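4.2 Comparison of Finger Plates on Packaged Snacks

We compared two sets of fingers on the same two-arm station. The first set, Vostham, is a flat rigid plate. The second, Torano, has the same outline with a softer contact pad. The controller and the wrist cameras were left unchanged between sets. Each set was given 500 pick attempts, spread over candy bars, soda cans, boxed cookies, foil-wrapped items and film-wrapped sandwiches. Grip force was capped at 10 N for both.

Figure 6 gives views from the station. Panel (a) is a wrist view of the display area, with both fingers at the bottom edge and a foil-wrapped item in the wicker basket under the right one. Clear acrylic and foil both produce bright highlights, and these were the main source of bad depth readings in our logs.

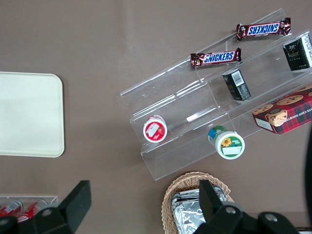
4.3 Placement on the Tray

A pick counted as complete only when the item had been released on the tray and the arm had backed away. Low placements are slow because the controller, Lennox, reduces speed near the table. In panel (b) the left arm has its gripper down at the cream tray with a small item between the fingers, in front of the rack of Coca-Cola bottles. 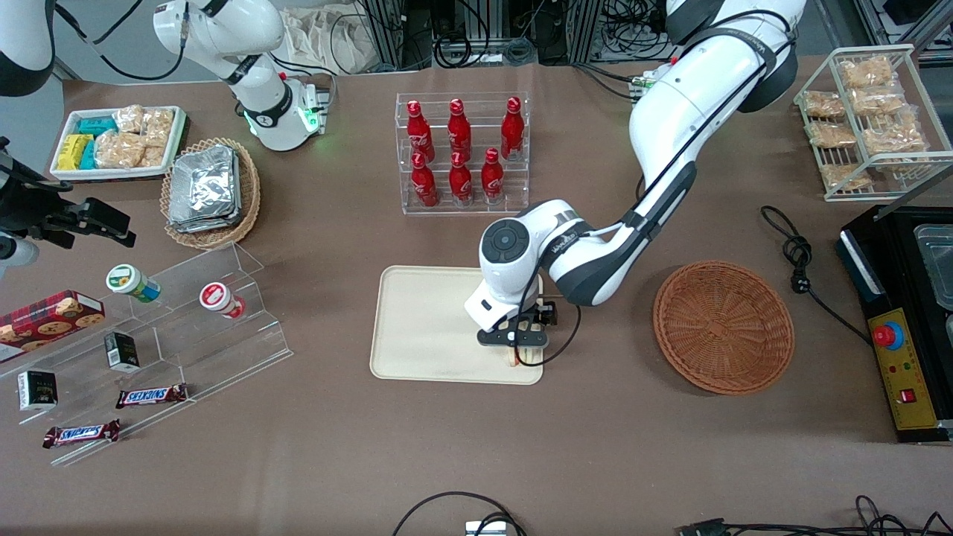
Does a softer pad make up for a poor approach angle? Only for small errors. Once the plates were clearly out of line with the package, both sets tended to push it sideways, and the pad made little difference.

4.4 Film-Wrapped Items

Sandwiches were the hardest class. The wrap reflects light, the bread gives under load, and the usable grip width changes with the way the wedge is lying. Panel (c) shows a wedge lengthwise on the tray, with the gap between the fingers in line with it. 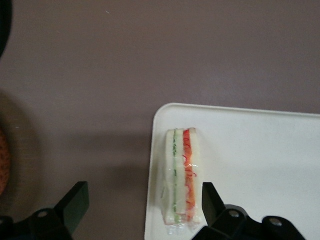
Angus Carnegie commented on a draft of this section that a fixed force cap favors the softer pad, and that the cap should be tuned for each set before the two are compared. We agree and have listed this as a limit of the study. The full attempt log is stored under Sundo run 3007.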